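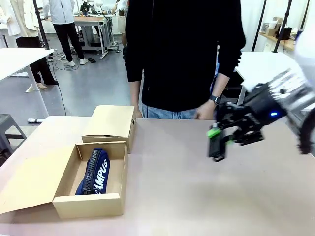 남색 파우치, 상자에 넣은 채로. 뒤에 있는 건 같은 골판지 상자.

3월. 밤 열한 시 조금 넘어서 쓴다.

오늘은 하루 종일 파우치 포장 건을 했다. 남색 천에 검은 지퍼가 굵게 달린 것인데, 상자에 눕혀 넣으면 흰 글씨가 옆면을 따라 길게 보인다. 글씨가 워낙 커서 어느 쪽으로 돌려 넣느냐에 따라 뚜껑을 열었을 때 인상이 꽤 달라진다. 아침에는 지퍼를 안쪽으로 해서 넣어 봤고 점심 먹고는 반대로 해 봤다. 글씨가 보이는 쪽이 나은 것 같은데 아직 결정은 못 했다.

상자는 Jondier에서 받은 견본이다. 연한 갈색 골판지이다. 개당 900원. 인쇄를 넣으면 2,000원까지 올라간다고 한다. Vasiliki는 처음부터 인쇄를 넣자는 쪽이고 나는 무지 상자에 스티커를 붙이자는 쪽이다. 파우치 하나에 상자값 2,000원은 아무래도 많다. 점심때 이 얘기를 다시 했는데 결론이 안 나서 그냥 밥만 먹었다. 김치찌개였고 조금 짰다.

뚜껑이 마음에 걸린다. 닫아 놓아도 앞쪽이 살짝 들려서 틈이 생긴다. 손으로 눌러 두면 잠깐 내려갔다가 다시 올라온다. 접는 선을 자로 한 번 더 눌러 봤더니 조금 나아졌는데, 그걸 전부 손으로 할 수는 없다. 내일 Jondier에 전화해서 접는 선을 더 깊게 넣을 수 있는지 물어볼 것. 옆면에 난 구멍도 꼭 있어야 하는지 같이 물어볼 것. 먼지가 들어갈 것 같다.

안에 종이를 까는 문제도 있다. 파우치만 넣으면 상자 안에서 움직인다. 흔들면 소리가 난다. 얇은 종이를 한 장 깔면 덜하고 두 장이면 거의 안 움직인다. 두 장으로 하기로 했다. 흰 종이와 크라프트지를 둘 다 써 봤는데 남색에는 흰색이 더 맞는다. 크라프트지는 상자랑 색이 비슷해서 깐 티도 안 난다.

오후 네 시쯤 Chrysanthi가 와서 파우치를 하나하나 열어 보고 갔다. 지퍼가 뻑뻑하다고 했다. 나도 처음에는 그렇게 느꼈는데 몇 번 여닫으니 괜찮았다. 그래도 받는 사람은 처음에 한 번 열어 보고 판단할 테니까 메모해 둔다. Athanasiadis 쪽에 지퍼를 바꿀 수 있는지 물어보자는 말도 나왔는데 이번 물량은 이미 다 나왔으니 다음 번 얘기다.

Pradton에 보낼 견본은 두 상자로 정했다. 하나는 글씨가 보이게, 하나는 지퍼가 보이게 넣어서 그쪽에서 고르게 할 생각이다. 송장은 써 놨고 테이프만 붙이면 된다. 테이프가 얼마 안 남아서 내일 나가는 길에 사야 한다. 투명 말고 종이테이프로.

종일 서서 했더니 허리가 아프다. 작업대가 나한테는 조금 낮은 것 같다. 의자에 앉으면 또 높고. 집에 와서 씻고 누웠다가 이걸 안 쓴 게 생각나서 다시 일어났다.

내일 할 일. Jondier 전화, 종이테이프, 흰 종이 더 잘라 두기. Vasiliki한테 스티커 시안 보내기. 시안은 지난주에 만든 걸 조금만 줄이면 될 것 같다. 동그란 것보다 네모난 게 낫다.

빨래를 돌려 놓고 안 널었다. 널고 자야겠다.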